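Search this list
Search
Advanced search
All lists

Re: wool blankets, felting, and the Wednesday drop-off

Hi all,

Typing this on my lunch so forgive the mess. Several of you wrote to me off list about the blankets and it's easier to answer once. Quoting Raffaele so the newer people know what we're on about:

> I have nine old wool blankets from my aunt's house, the heavy striped
> kind. Moth holes in most of them, one is more hole than blanket. I do
> not want to throw them out. Somebody at the last swap said I could felt
> them in the machine and then cut them up for slippers and bags without
> hemming. Is this true? How hot? And does it matter that two of the
> labels say they are a blend? My wife says I will wreck the washer.
>
> Also I can bring three of them Wednesday if anyone wants to play.
>
> Raffaele Pellegrini

Yes, true. Yes bring them. You won't wreck the washer if you bag them, more on that further down.

First thing, moths. Before any of it comes near other people's wool. Freezer, sealed plastic bag, squeeze the air out, two weeks. I know people say three days. I did three days once and lost a cardigan and half a basket of the good Gotari yarn, the gray, which they don't even spin anymore. Two weeks. If you're bringing blankets Wednesday that haven't been frozen, keep them tied up in the bag and put them on the porch, not in the hall with everything else. Please.

Blends. Depends what's in them. If it says 80 wool or better it will usually pull in fine, just slower. Half and half with acrylic, forget it, you get a sad limp thing with a fuzzy face. And anything marked superwash is treated so it won't felt, that's the whole point of it. Cut a square off the worst corner and try that first. Rub it in hot water in the sink with dish soap for a few minutes. If the weave starts to close up you're in business. If it just sits there looking at you make it a dog bed.

Measure before you wash. Write it down. I draw a 10 inch square in the middle with cotton thread, big ugly stitches, and then I can see how much it's gone each way. They never shrink even. My last one lost a third of the length and hardly anything across, and I had already promised somebody a coat out of it.

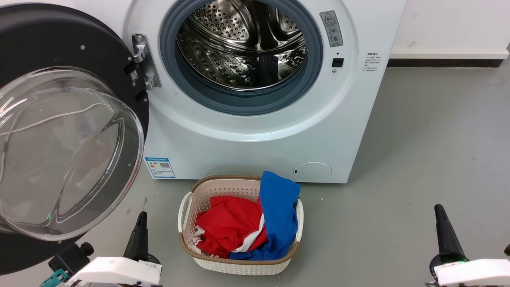
Okay so temperature. Hot as the dial goes, with a bit of soap, not much. Too much suds cushions the wool and it doesn't rub. One blanket per load, and throw in a pair of old jeans or a couple of canvas sneakers to knock it around. No towels!! Towels shed and the lint gets felted right in and you will be picking at it with tweezers until July.

The bag: old pillowcase, zippered if you have it, or tie the neck tight with a shoelace. A blanket won't fit in a regular one so sew two together or use a duvet cover. This is what saves the pump. Wool lets go of an unbelieveable amount of fluff, and it all has to end up somewhere. Clean your filter after every blanket, and wipe around the rubber of the door, it collects there too. Top loaders do felt quicker than front loaders because there's more banging about, but either one gets there. In a front loader plan on two or three rounds. You mostly can't open it halfway to check like you can with a top loader, so pick a shorter hot cycle and repeat it. You can always shrink it more. You can't go back.

Spin: keep it low. A fast spin puts creases in wet felt and they are forever. I still have a bag with a big line across the front of it, looks like a scar.

Then roll it in a dry towel, stand on the towel, pull it square on the floor and leave it alone. Flat. Two days, longer if it's damp out. Dryer only if you want it thicker still and don't care about the shape.

Cutting. Sharp scissors or a rotary cutter with a new blade. Snip the edge and tug it, if threads come out it needs another wash. For slipper soles you want it properly thick, like a good place mat. I use two layers and stitch round with the Sartori waxed thread, the 500 yard cone, which sounds like a lot but goes.

Someone asked about dyeing before or after. After. Hot dye will shrink it again if it isn't done. I've had okay luck with the Wurska powders, reds especially. The blue came out kind of a dishwater color for me, could be our water, its hard as nails here.

Someone else wanted the slipper pattern. It's in the binder at the Pluden Street room, in the pocket at the back, please trace it and don't take it. The large is really a medium. Add half an inch all round if you have real feet.

Wednesday we start at 6:30, door opens at six if you want a decent chair. Bring scissors with your name on, and a bin bag for scraps. Small felt scraps are good for stuffing pincushions so I'll take what you don't want.

Raffaele, bring the striped ones, and bring the one that's all holes as well. I want to try patching it from behind before it goes in the wash and see if the patch grabs.

Ok back to work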